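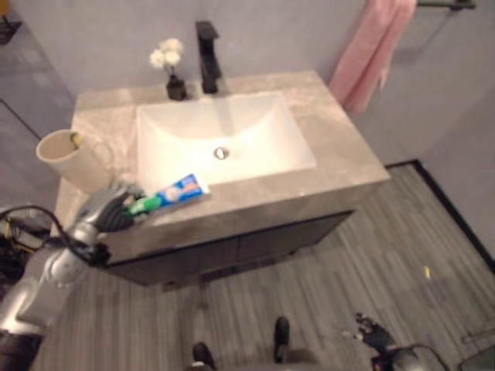 So I finally made it to the open studios in Dudville in May, and my feet still haven't forgiven me! There were 13 studios spread over two floors of the old Hernen building, and I got there right when the doors opened at 10, which meant free coffee and no line for the elevator.

I went mostly for the paper and cardboard people (you know me). The first room upstairs had a whole wall of cardboard boomboxes and cameras, all life size, with little dials that turned. I asked how long one takes and the answer was 38 hours, and that's before paint. I stood there way too long opening and closing a tape deck.

Down the hall was Nokow, a two-person shop that casts toy-sized jackets in resin. They let us pop one out of the mold, and mine had a bubble in the collar, but I got to keep it anyway. Small ones were $18, so naturally I bought another.

The Rezende room was packed, so I only caught the last bit of their foam carving demo. They're doing it again at 4 next time, and I'll be going there first. Parking is free behind the building if you don't mind gravel.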